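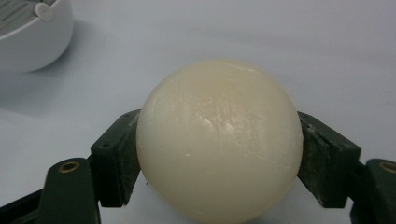 Cleaning and Refinishing Matte Off-White Balls

By Yaa Kwofie
January 19, 2020

Print this page | E-mail this page

This procedure covers smooth, light-colored balls with a matte or satin surface: play balls, juggling balls of the rigid type, therapy balls and similar. It does not cover inflatable balls with a wall thin enough to dent under a thumb, leather balls, or anything with a felt or fabric cover. Billiard balls are polished to a gloss and need a different method.

Cream and ivory finishes show marks sooner than strong colors do. They also show the marks left by bad cleaning. Most of the damaged balls sent to our bench had been scrubbed with something too coarse, usually in one spot, and the result was a shiny or gray patch larger than the original scuff.

What you need

- A bowl or basin large enough to turn the ball in
- Lukewarm water
- Plain dish soap without added scent or color
- Two soft cotton cloths, white, one for washing and one for drying
- A white melamine sponge
- Isopropyl alcohol, the ordinary drugstore kind
- Cotton swabs
- Wet-or-dry abrasive paper, 400 grit, and a finer grade to follow it
- A desk lamp that can be placed low
- A ring to rest the ball on

The ring can be a roll of wide tape, a jar lid turned over, or a short length of pipe with the cut edge covered. We use a Bonetti bench ring, size small, but only because it was in the drawer. Any ring works if it is clean and has no burr. A ball resting on a bare tabletop will roll, and a ball held in the hand picks up skin oil while you are trying to remove it.

Use white cloths only. Dyed cloths can transfer color when alcohol is present, and a pale surface takes the color readily.

1. Identify the surface

Find out what the ball is made of before wetting it. Check the packaging or the maker's sheet. If there is neither, press a fingernail lightly against an inconspicuous place. Hard plastic will not take a mark. Vinyl gives slightly and recovers. Silicone gives more, feels grippy and tends to hold lint. Wax or wax-coated pieces take a mark that stays, and must not be treated with alcohol or with warm water. Wipe those with a barely damp cloth and stop there.

Painted balls are a separate case. If there is a chip, look at the edge of it. A second color underneath means the finish is a coating, and sections 5 and 6 do not apply.

2. Inspect under low light

Put the ball on the ring and set the lamp low and to one side, so that the light crosses the surface at a shallow angle. Overhead light hides fine scratches. Turn the ball slowly and sort what you find:

Transfer marks. Material from another object left on top of the surface. Usually dark, sometimes pale. They stand slightly proud and a fingernail may catch on the edge. These come off.

Scuffs. Groups of short, fine scratches, normally running in one direction. They look lighter than the surrounding surface under side light and may vanish when the ball is turned. These can be reduced.

Single scratches. A line with some depth. If the fingernail drops into it, cleaning will not remove it.

Seams. Molded balls often have a faint line where the halves of the mold met. A seam runs as a regular curve and, if followed, goes all the way around. A scratch stops. Check this before sanding anything. Anikó Pálfi, who handles refinishing for us, keeps a ball on the shelf on which someone sanded through half of a seam and left the other half. It cannot be evened up without doing the entire ball.

Discoloration. Yellow or beige tint, often stronger on one side. See section 7.

Mark the position of each defect with a small piece of low-tack tape placed next to it, never over it. Marks are hard to find again once the ball is wet.

3. Wash

Fill the basin halfway and add a small amount of soap. Submerge the ball, or for a ball that floats, turn it continuously so that no part dries with soap on it. Wipe the whole surface with the washing cloth in overlapping strokes. Do not scrub. Dry grit is the cause of most fine scratching, and the purpose of this step is to float it off before any pressure is applied.

Change the water when it looks cloudy. Rinse under a running tap and check for a valve, plug or vent hole. If there is one, keep it above the waterline during washing and dry around it with a swab. Water trapped inside a hollow ball will shift the balance and can stain from within.

Dry with the second cloth. Leave the ball on the ring until no moisture remains at the contact line, then turn it over and wait again.

4. Remove transfer marks

Start with the mildest method and move on only if it fails.

a. Rub with a cloth dampened with soapy water, using a fingertip behind the cloth.
b. Apply isopropyl alcohol with a swab. Test first on a spot away from printing. Look at the swab after a few strokes. If it has picked up the base color of the ball, stop, rinse, and do not use alcohol on that ball again.
c. Use the melamine sponge, wet, with light pressure. Melamine foam is a fine abrasive. It will polish a matte surface if you stay in one place, so work outward past the edges of the mark and keep the strokes short.

Acetone and nail polish remover are excluded at every stage. Both can soften common plastics and vinyl, and the damage is immediate. Chlorine bleach is also excluded. It does little for transfer marks and must never be combined with other cleaning products.

We have tried Flonell surface paste for this step. It removed dark marks faster than the sponge but left a slight sheen on satin plastic. I would keep it for glossy items.

5. Reduce scuffs

This section applies to solid-colored hard plastic only. Vinyl and silicone do not sand cleanly.

Wash the ball again if any time has passed since section 3. Wet the sponge and work over the scuffed area in small circles, then extend the circles beyond it with decreasing pressure. Rinse, dry, and look again under the low lamp. In most cases the pale streaks will have softened enough to be invisible in room light. If so, stop. Further work gives little and the risk of a shiny patch increases with each pass.

6. Level a deep scratch

Proceed only if the scratch interferes with use or has a raised edge that could catch skin or fabric. Some loss of roundness is unavoidable, although on a play ball it will not be felt.

Soak the 400 grit paper until it is limp. Fold a small piece over a fingertip - never over a flat block, which will cut a facet. Sand with water, very lightly, across the direction of the scratch until the raised edge is gone. Do not try to reach the bottom of the scratch. Rinse off the slurry often.

Switch to the finer grade and sand in circles over a wider area. Finish with the melamine sponge. The aim is an even matte texture matching the rest of the ball, so compare under the lamp after each rinse. Where the treated area stays visibly different, the only remedy is to take the finer grade over the whole surface. Allow an evening for it.

Collect the slurry on a paper towel and put it in the trash. It should not go down the drain.

7. Discoloration

A surface tint from grease or smoke will lighten during section 3. If a second wash makes no difference, the color change is in the material. Age and sunlight are the usual causes. Peroxide treatments are sometimes recommended, but results on a sphere are uneven, and we do not offer the service. A uniform ivory tone does no harm and is best left alone.

8. Storage

Store each ball dry, in plain tissue or a cotton bag, away from windows and heaters. Do not let vinyl balls rest against other vinyl or against rubber. Plasticizer can migrate between them and leave a sticky area that washing will not remove. Printed newspaper transfers ink. For open shelving, the Brumura tray with felt cups is adequate, provided the felt is undyed.

Large batches

Schools and play centers ask whether the method scales. Sections 3 and 4a do. The last batch we processed, for the Boateng play center, was 3,825 balls, washed in net bags and spread on racks to dry. Only the ones with visible marks went to the bench, and six were discarded for cracks. Do not machine wash without checking the maker's sheet, and do not tumble dry.

Cracked balls should be discarded regardless of material. Adhesive repairs open again under impact and leave a sharp edge.

Print this page | E-mail this page

Related articles

Removing Tape Residue from Painted Wood
Washing Net Bags and Mesh Liners
Wet Sanding Curved Plastic Parts
Why Vinyl Gets Sticky in Storage
Choosing a Bench Lamp for Inspection Work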